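Card holder workshop returns to Verkovville library

26/01/2022

Residents who carry too many loose cards will get another chance to sort them out when the Trarkley repair group brings its small leather goods workshop back to the Verkovville library in August.

The two-hour session covers card holders, coin purses and slim wallets. It is led by Chibuzor Onyeka, who ran a leather stall at the Zotora market for 12 years before moving to town.

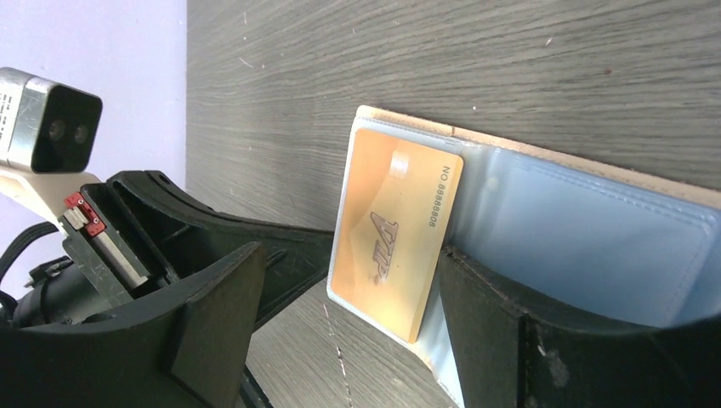

Places are limited to 18 and cost $25, with thread, needles and wax included. People should bring the item they want to work on and empty it of bank cards and ID before they arrive. The library will not store anything overnight.

Onyeka said most of the work at the last session was cleaning and restitching. Pale leather was the most common problem - it picks up dye from jeans and bags, and many owners try to fix it with kitchen spray.

"Use a soft dry cloth first," Onyeka said. "If that does nothing, a cloth that is barely damp. Then leave it open on a table, away from the heater, and don't put the cards back until the next day."

Plastic card sleeves will also be covered. Onyeka recommends taking cards out of the sleeves twice a year and wiping the plastic on both sides. Torn sleeves can often be replaced without buying a new holder, but the size has to match, so owners are asked to measure the old ones.
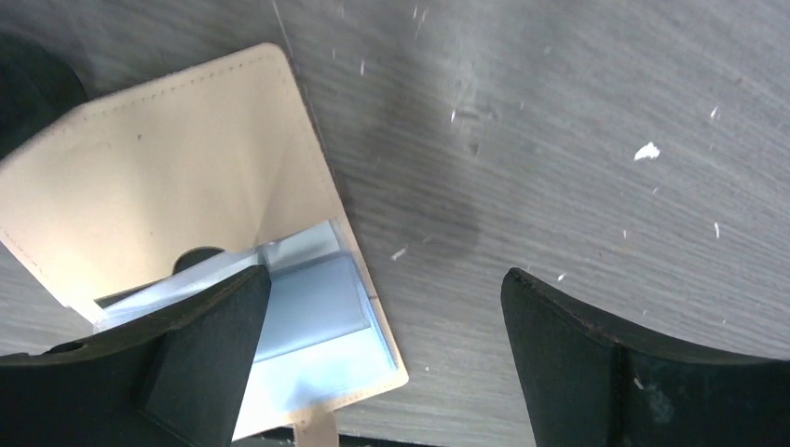 A cream card holder with stitched edges and light blue plastic sleeves.

The group received a $2,000 grant from the Yusuf Fund last year - most of it went to hand tools and two sewing clamps, which can now be borrowed from the library desk.

Sign-up sheets will be at the front desk. Children under 12 need to come with an adult.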